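Zetwood Laundry Room Walkthrough, Building 2
Friday, June 30, 2023

I did this one a day early so I could get the notes up before the long weekend. Same list as last time, with my comments after each item. If it says OK and nothing else, it was fine and I moved on.

1. Floor dry, no standing water: OK

2. Floor drain clear: FIX
Lint and a hair tie again. I pulled out what I could reach with my fingers (gloves on, don't worry) but there's more down there and I'd like someone to snake it in July.

3. Washer hoses, no bulges or cracks: OK, mostly
The hose on washer 3 has a little rust at the collar. It was there in spring too and it hasn't gotten worse, but I took a picture with my key next to it so we can compare next time.

4. Shutoff valves turn by hand: FIX
The cold one behind washer 1 is stiff as anything. I got it to move a quarter turn and then chickened out. Please don't force it, I'd love for us not to find out where the water goes.

5. Washers level, no walking: OK
Ran the big Eltis on spin and stood there like a fool with my hand on the lid. Barely a shiver!

6. Dryer lint screens clean: FIX
Two out of four had a full felt blanket on them. The sign is right there, people. I've moved it to eye level and made the letters bigger. If you use dryer sheets, rinse the screen under the tap every so often too - the coating builds up and you can't see it.

7. Dryer vent ducts, connected and not crushed: OK
Dryer 4 was shoved back too close to the wall, so I walked it out a few inches and the duct popped back into shape. There's tape on the floor now. Keep it in front of the tape.

8. Outside vent flap opens: OK
Went out and looked while dryer 2 was running. Flap up, warm air, no nest this year.

9. Care labels chart posted and readable: FIX
The old one has faded to nothing on the red parts. I'm printing a new one and this time I'm adding a line about knits, which I get asked about more than anything else on this list. Sweaters and sweatshirts with ribbed cuffs hold water in the ribbing long after the rest feels done, so people crank the heat and cook the whole thing. Low heat, then lay it flat.

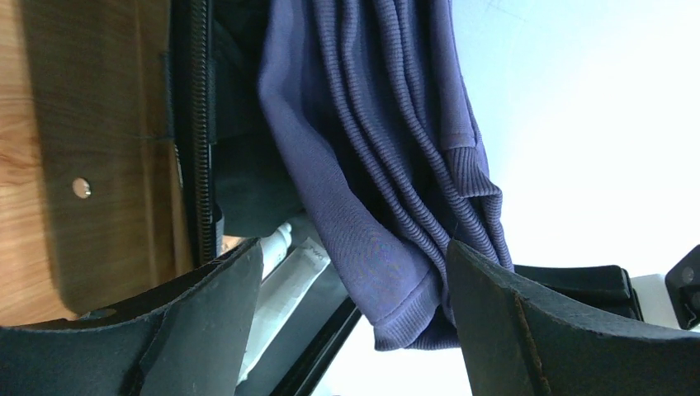 The other line I'm adding is about rags. Anything that's had cooking oil, paint thinner or wood stain on it does not go in a dryer, even after a wash. It can heat up by itself in a pile and start a fire. Bag it and take it to the drop-off.

10. Fire extinguisher, gauge in green, pin in: OK
Tag number ends in 852. Somebody had hung a tote bag on it. I unhung it.

11. Outlets and cords: OK
The Pliltent folding station has a new plug, nice and snug.

12. Detergent shelf: FIX
One jug with no cap and no label. I don't know what it is and I didn't sniff it. It's gone to the hazardous pickup. The Saraç powder is fine but please close the box, it clumps.

13. Exit path clear, 39 inches at the narrowest: OK
That's with the carts pushed in. With the carts out it's a squeeze - so push them in.

14. Light over the back sink: FIX
Flickers. New tube is on order.

That makes six fixes. I'll check the drain and the valve again in July, and the screens whenever I happen to be down there with my own wash.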